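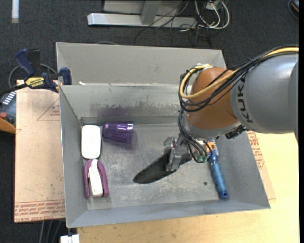

Picking cell at Pludlow, KUKA arm over the front bin.

Minutes of the equipment planning meeting, picking cell
Held 1 October 2023, small meeting room, Pludlow

Present: Brynhildur Ladefoged (chair), Þórey Frandsen, Trinh Tăng, Jaxon Landry
Apologies: Poul Baldursdóttir
Minutes taken by: Trinh Tăng

1. Minutes of the previous meeting
They were approved with one correction. Under item 4 it was written that Dedard will deliver the spare fingers free of charge. It should be: at reduced price. Þórey had asked for this change by mail.

2. Next year's budget for the cell
Brynhildur informed that the lab has reserved the same amount as last year. The service contract for the arm must be paid first. Jaxon asked whether the contract can be made shorter, so that more is left for the gripper. Brynhildur will ask, but she does not expect a positive answer before March.

3. Gripper
The present gripper has metal fingers. Jaxon would like to buy a set with soft pads, for smooth things such as the plastic cup. Two offers have come in, from Dedard and from Ahmadpour. The offer from Ahmadpour is lower, but it does not include the mounting plate, and the delivery time is 16 weeks. Þórey was of the opinion that we should compare the offers with the plate included in both.
Decided: Trinh asks Ahmadpour for a new offer with the plate. The decision on the gripper is moved to the next meeting.

4. Cables on the arm
The cables are today held to the arm with ties. Jaxon finds it difficult to change one cable without opening the whole bundle. A proper cable guide was discussed. Andau sells one which, according to their catalog, fits our model. Þórey remarked that we must measure the wrist first, as the catalog gives the size only for the lower part.
Decided: Jaxon measures and reports. If it fits, he may order without asking the group again.

5. Bins and clamps
The two grey metal bins will be kept. The floor of the front one is scratched, and Þórey asked if we should replace it. It was agreed that this is not necessary, and that a used surface is useful for the tests. The stain on the rear wall should be cleaned before the next calibration. Þórey will do this.
For the clamps it was proposed to buy 2 more of the same IRWIN type, so that the bins can be fixed also when the table is moved. Approved.

6. Objects for the bin
Trinh presented the list of things to be bought for the spring tests. It has 100 lines, which was felt to be too long. Brynhildur asked to have more household things in it, of the same kind as the blue brush and the cup, and fewer boxes. Clear and colored plastic should have its own heading. Jaxon wished for more dark objects. The limit for this purchase is set to 200 dollars. Poul has written that he can bring things from home, and the group thanks him for this, but everything must be possible to buy again if it breaks.
Decided: Trinh shortens the list and sends it around.

7. Table
The question of a steel table was raised again. The wooden tabletop is good enough for now, but Jaxon does not like to drill in it. No money is reserved for a table. The point stays on the list for the next budget.

8. Any other business
Þórey asked that offers are saved in the shared folder and not only in the mail. Everybody agreed.
The key to the tool cabinet is again missing. Whoever has it is asked to return it to Brynhildur.

Next meeting: when the new offer from Ahmadpour has arrived. Brynhildur sends the invitation.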